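Doolan Fund for Digestive Health
Progress report from the Drivgate endoscopy training program
5 Jun 2026

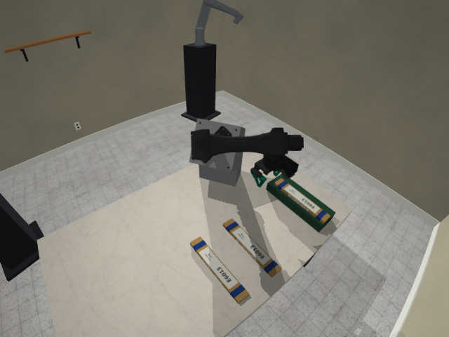 Simulated arm and green tray, with the box marked E6013.

Dear trustees and friends of the Fund,

It hardly seems possible that we are already at the halfway point of your grant, and I want to start by thanking you for your patience over the winter, when I had rather less to tell you than I would have liked. The spring has been much kinder to us, and I hope the pages you are holding make up for it.

As you will remember, the grant pays for nurse endoscopists at Drivgate and at our smaller sister clinic in Dillitz to be trained in colonoscopy, so that people with bowel symptoms are seen sooner and closer to home. We took on six trainees. Four of them have now been signed off to work with a supervisor down the hall instead of at their elbow, and the other two should follow by the end of the summer. One of those two was out for several weeks after a knee operation, and I am glad to say she is back and as cheerful as ever.

Between them the trainees have carried out 162 supervised procedures since the last report. That is a little below what we promised you. We lost most of two weeks when the scope washer at Dillitz broke down and the replacement part went to the wrong address, and then we had a run of canceled lists over the holidays. We have added an extra Thursday morning list at Drivgate, and I expect us to catch up by September.

The wait for a routine colonoscopy at Dillitz was 71 days when we began — a number I was not proud of — and it now stands at 46. I would love to give the trainees all the credit, but the new booking clerk deserves a good share of it. She calls every patient a few days ahead to go over the bowel prep, and far fewer people arrive having had toast for breakfast.

Money next. We have spent a bit less than planned, mainly on account of the late start at Dillitz. The one unexpected cost was $3648 for repairs to the older of our two teaching scopes, which we paid from the equipment line after checking with your office. I would like your permission to carry the unspent travel money into next year, when two trainees hope to attend the advanced polyp removal course at Asten.

There is one thing I would still like to do better. Our patient comment cards come back mostly from people who had an easy time of it, and I would like to hear more from those who did not. We are going to try a short phone call a week after the visit, starting with the Dillitz patients, and I will tell you in the next report what we have learned, good or bad.

You are all very welcome to visit, and the coffee at Drivgate has improved a great deal since your last trip! Please call my office and we will find a morning that suits.

With warm thanks,
Keith Baxter
Program Lead, Gastroenterology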